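Search this site Type a word Go

How do you teach a robot to tidy clothes?

Last updated: September 16, 2018

Do you like putting your clothes away? Many children say no, and many grown-ups say no also. So perhaps you have already wished for a robot that does it for you. In our after-school club in Clemham we are trying to teach this to a robot. It is called Caruso, and it does not know very much yet. On this page I will explain how the teaching goes, and what the pupils do in it, and some words that you will hear if you ever join a club like ours.

Why is cloth so difficult?

Take a wooden brick and put it on the table. Now look away and look again. The brick has the same shape. You can turn it, push it or drop it, and it is still a brick. A robot likes this very much. If it knows where the brick is and which way it is turned, it knows nearly everything it needs.

Now take a T-shirt and throw it on the table. What shape is it? Throw it again. It is another shape! One sleeve may be inside, the neck may be under the back, and there can be a big fold exactly in the place where you wanted to hold it. You could throw the same shirt all evening and you would never get the same heap two times.

People who build robots have a name for this. They say that cloth is a "soft object" or a "deformable object". Deformable means that it can change its shape. A rope is deformable, and so is a bag, a sponge or a piece of dough. A spoon is not (unless you are very strong).

You do not have this problem, because you have been handling cloth since you were a baby. You pulled your blanket, you lost your socks, you put your jumper on back to front. All that was practice. Caruso never had a blanket.

Two ways to tell a robot what to do

The first way is to write rules. A rule can be like this: go to the left corner, close the fingers, lift up, move to the right, open the fingers. For a brick this works well. In our first year we wrote rules for a tea towel, and we got a long list. The rules were good only when the towel lay perfectly flat. When it had a fold, the robot closed its fingers on air and then carried the air very carefully to the other side of the table.

The second way is to show. You do the job with your own hands, many times, and the computer keeps a record of what you did and what could be seen at that moment. After that the computer looks for what is the same in all the records. When there is a corner that looks like this, the hand goes there. This is called learning from demonstration. A demonstration is simply a showing, as when your teacher shows you how to hold a recorder.

The club uses the second way now, and our project has the name Rarkon. (It does not mean anything. The pupils voted.)

Why we do not use our fingers

There is one difficulty with showing. You have five fingers on a hand, and they bend in many places, and they can feel. Caruso has for each hand only two stiff fingers that open and close. If you show it a trick with your thumb and your little finger, it cannot copy you.

So when we show, we must work as if we had the robot's hands. We hold in each hand a tool called a gripper. A gripper is a thing that grips, like a pair of kitchen tongs. It has two fingers at the end, and it can do "open", "closed" and everything between. With it you cannot feel if the cloth is thick or thin, so you have to look well.

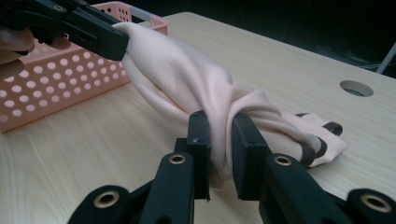

It is harder than you think. New pupils often take too much cloth, and then everything comes up together in one lump. Or they take too little and it slips away. The best thing is to go slowly, to pinch only a small part, and to wait with the second hand until the first one has a good hold. After an hour most children have got the feeling for it. Their parents need longer, as we saw at our open evening in June.

If you want to try this at home, take two pairs of kitchen tongs (ask first) and a tea towel. Sit at a table. Fold the towel in half and then again in half, and do not help with your fingers. Then try it with a T-shirt. You will soon have great respect for Caruso.

What the computer keeps

One showing, from the beginning to the end, is called an episode, like on television. Our episodes are short. For each of them the computer keeps:

- the pictures from the cameras, many in every second
- where each gripper was and how it was turned
- how far the gripper was open

The cameras do not all see the same things. One that sits on the gripper comes very close to the work, but it sees only a small part of the table. One that looks down from higher sees the whole table, but your hands can hide the cloth from it. When you put the views together you know more. You do the same when you look for something under your bed: first from the door, then with your cheek on the floor.

To know where a gripper is, we use marks. On top of the tool there is a white plate with small dots. The computer knows how the dots are placed on the plate. When it sees them from the side they look squeezed together, and from this it can work out how the plate is turned. The plates must stay clean, and you must not put a sticker on them - we had to explain this more than once.

Before, during and after

Each episode has a start, a job and an end. At the start everything is laid out and the grippers are away from the cloth and open. Then you do the job. At the end you open the grippers again, draw them back a little and wait for a moment. Children forget this last part all the time! They are happy that the cloth is in its place, and they pull their hands away to clap.

But the waiting is useful. The robot must learn also what "finished" looks like. If we never show it a finished table, it does not know when to stop, and it goes on picking at things which are already tidy. Small brothers and sisters do this too.

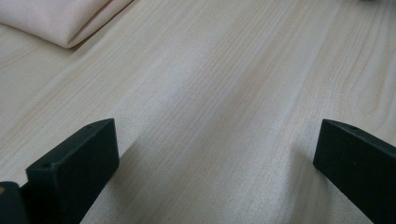
One of the pupils said that the boring bits should be cut out of the records, so that the robot would learn only the interesting part and would be ready sooner. We discussed it for a long time. Half of the group agreed. Then we tried it with the tea towel, and Caruso folded it, unfolded it and folded it again until we pressed the red button. Now the boring bits stay in.

Must every episode be perfect?

No. If the cloth slips and you catch it again, that is a good episode. The robot will also let things slip one day, and it must know what to do after. What we throw away are the episodes in which something is really wrong, for example when somebody used a real finger to push the cloth, or when a sleeve hung in front of the camera.

How many do we need? For one easy job, such as moving one soft thing into a basket, we started with 50 episodes. With these Caruso went in the right direction but often closed its fingers too early. So we continued, and by the summer holidays the club had 395 episodes for all the jobs together. This is a small number if you compare it with a big laboratory. For a club with one table it was a lot of work and many biscuits.

It is also important that the episodes are not all the same. We turn the cloth, we start from the left or from the right, we take another colour or another kind of thing. A bag is a good exercise, because it can stand up by itself for a while and then suddenly fall together. You cannot fold it like a towel. With two grippers you can take it low down, one on each side, and keep it straight.
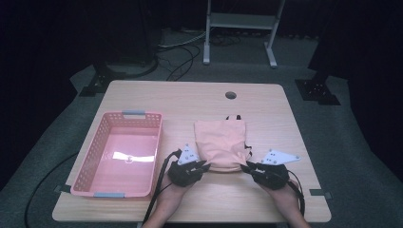

Two hands, two grippers and one pink pouch.

And can Caruso do it now?

A little. With a tea towel it has success in 75 out of every hundred tries, if the towel is not too crumpled. With clothes it is still weak. Long sleeves are the worst. In the autumn we go to the robot meeting in Pullance, where school clubs show their projects to each other, and each club gets 3 tries in front of the public. We will bring the tea towel.

Words to remember

Gripper: the hand of a robot, or a tool that works in the same way.
Deformable: able to change its shape.
Demonstration: showing how a job is done.
Episode: one demonstration from start to end.

Comments

Comment from a reader
My son tried it with the tongs and now he eats his breakfast with them also. Thank you for this page. Is there a lower age for the club?

Reply from the club
We take children from eight years. For younger ones the grippers are too big for the hand.

Comment from a class in Pullance
We read this in our lesson. Our question is, can the robot learn to find two socks that are the same? We could not agree.

Reply from the club
It is a different kind of problem, more for the eyes than for the hands, but a robot can learn it. We have not tried. Bring some socks to the meeting!

Comment from a reader
You write that the computer keeps how far the gripper is open. Does it also keep how strong you squeeze?

Reply from the club
No, ours cannot measure this. We would like to have it for the next year.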